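I bought the Stallmont cabinet from Leltell in June to replace two bookcases that didn't match. It's tall and white, with a glass door up top, open shelving next to it, and a run of cubbies down the right side. I paid $210 plus delivery and have used it for 48 days.

**Assembly**

The instructions say two hours. It took me most of a Tuesday, working alone until the last step. Arlo Brannigan from downstairs helped me stand it up. The cam locks are fine. The screws for the door hinge are soft, and I stripped one and replaced it with one of my own. There is a cutout in the back panel for cords, and it left the factory with a rough edge that I sanded.

**Door**

The glass is ribbed and frosted, so you don't see what's stored behind it. The rail along the top is scalloped and the knob is round brass. The knob came loose in the first week - a quarter turn with a screwdriver fixed it, and it has stayed put.

**Shelves**

The manual gives a limit of 30 pounds per shelf. I haven't tested that and don't plan to. I looked at the Haque model too, but its shelves were too shallow for larger hardcovers. On this one there's room to lay a big book down flat, and that's how I keep the good ones, like the red *Treasury of World Classics* with the gold crest.
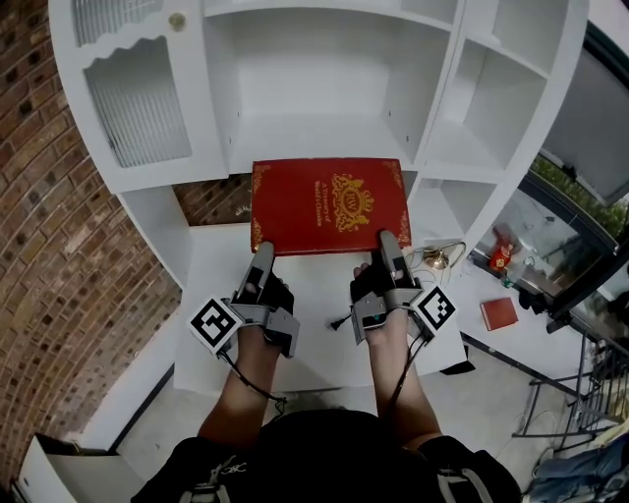
The finish wipes clean with a damp cloth. White shows dust less than I expected and scuffs more. I put a little Prurkum paste wax on the shelf that gets the most use, and books slide on and off it more easily now.

The cubbies are the weak part. They step down in a grid that looks good in the listing, but they're small for anything except paperbacks, mugs, or a plant. If I bought again I would want fewer and larger ones.

**Rating:** 4 out of 5. I took one point off for the hinge screws and the cubby size. Leltell sent a replacement bag of screws after one email - it arrived in a week.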